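Frequently asked questions about our table runners and wall hangings
Last updated 21 January 2022

Which sizes do you make?

The Plosine table runner comes in two lengths and the Emham wall hanging in one. The short runner is 204 cm long and suits a table for six persons. If your table has another size, write to us before ordering and we will cut and hem the cloth to your measure. Made to measure pieces cost a little more and they cannot be returned.

What are they made of?

Both are woven from linen with a cotton warp. The weight of the cloth is 350 grams per square metre, so it lies heavy and does not slide much when somebody pulls a plate over it. The wall hanging has a sewn channel at the top for a rod. The rod is not included.

Is the colour the same as on my screen?

Not always. We dye in small lots and every lot is a little different. If you need two runners which match, please order them together and write this in the comment field. We can send a small piece of the cloth by post if you are in doubt.

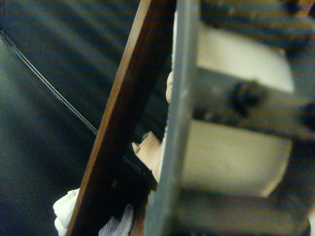

Maricica Rusu wrote to us that her second runner, bought in November, was greener than the first one, and she asked if it would become more similar after washing. It will not become fully the same, we are sorry to say. We exchanged it for a piece from her first lot, of which we still had two in the store. Please keep the small paper label with the lot number, it helps us very much in such cases.

How do I wash the runner?

By hand or in the machine at a low temperature, with a mild soap and without bleach. Do not put it in the dryer. Iron it from the back side while it is still a little damp. The first wash can make it shorter by one or two centimetres, and we have already counted this in the length.

Can I remove candle wax?

Yes, in most cases. Let the wax become hard and lift it with a blunt knife. Then put kitchen paper on both sides and go over it with a warm iron, changing the paper often. 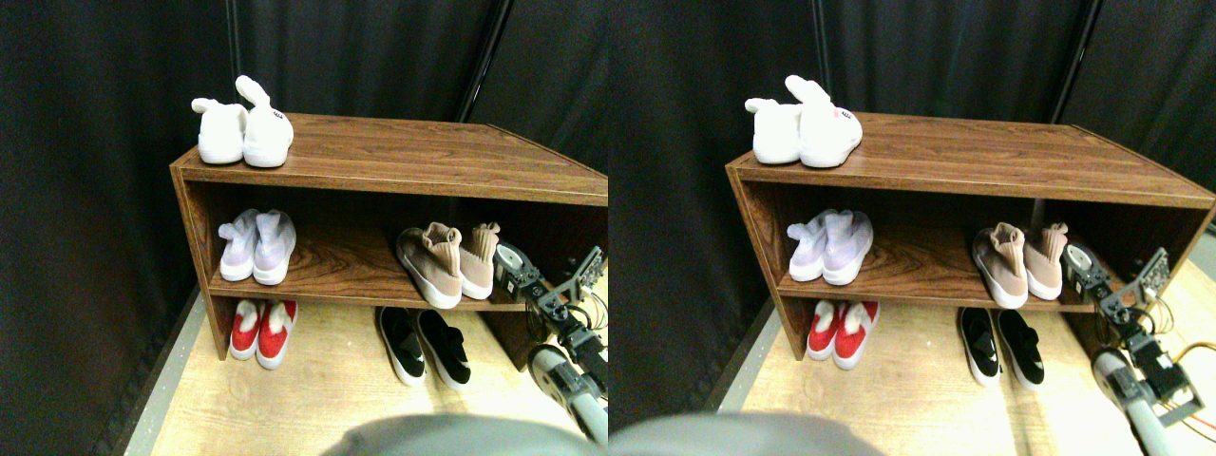
With coloured candles a shadow can stay in the cloth. Try a little spirit on the hem first, and if the dye does not come off you may use it on the spot also. Red wax is the most difficult and we cannot promise a good result with it.

What is the Jatoi pattern?

It is the pattern with narrow steps along both borders. It is woven into the cloth and not printed, therefore you see it on both sides. The order number for the sand colour is 1073. We also have it in charcoal, but only for the runner.

Can I use a runner on other furniture?
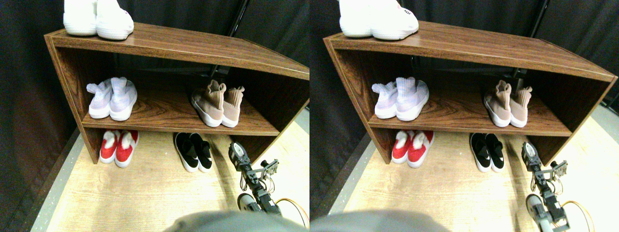
Many customers lay the short runner on a chest or a sideboard, and this works well if the cloth is folded once at the ends. On a low piece in the hall it needs more thought. A reddish-brown shoe shelf with a flat top, for instance, looks good with the sand colour, but if you like to leave white sneakers on the top, the cloth will collect dirt from the soles. In this case choose charcoal, or leave the top without cloth.

How long does delivery take?

Pieces in stock leave our workshop within six working days. Made to measure pieces need three weeks. We send with Grokamum and you receive a message with the tracking number on the day of sending.

Can I send it back?

You can return an unwashed piece within 30 days. Please fold it along the original lines and put the form in the parcel. We pay the money back when the parcel has arrived and we have looked at the cloth.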